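Ticket 2965: phone on the Farina desk not charging
Opened by: Graziella Lombardi
Status: solved

Hi all! The phone at the long wooden table stopped charging sometime after lunch. I tried it in 2 sockets, no luck. Cable is the black Estton one.

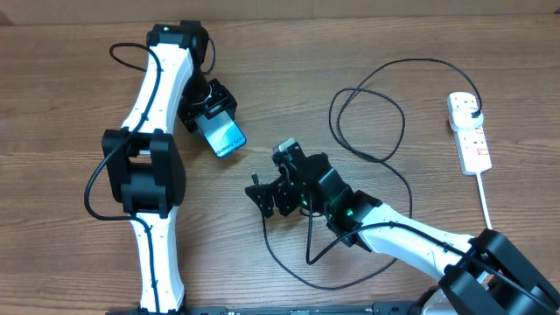
Phone, power strip and cables at the table

Reply from Ilham Nasution, 4:15
Great notes, thank you! Please blow out the port, push the connector in until it clicks, then give it 15 minutes. 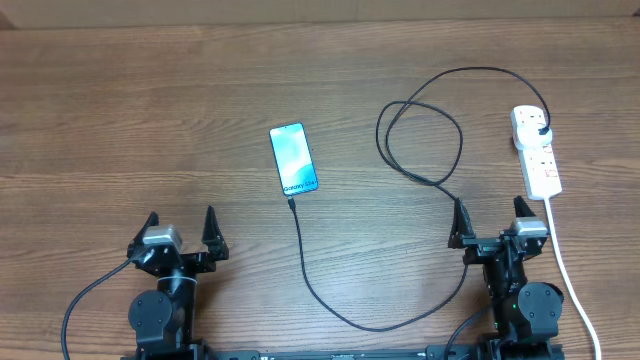
Lint! I got a surprising wad of it out with a toothpick, and now we're up 4 percent already, so happy! I left the phone face up with the cable in its bottom edge and the plug in the first socket of the strip. Can we order a spare cable anyway? Graziella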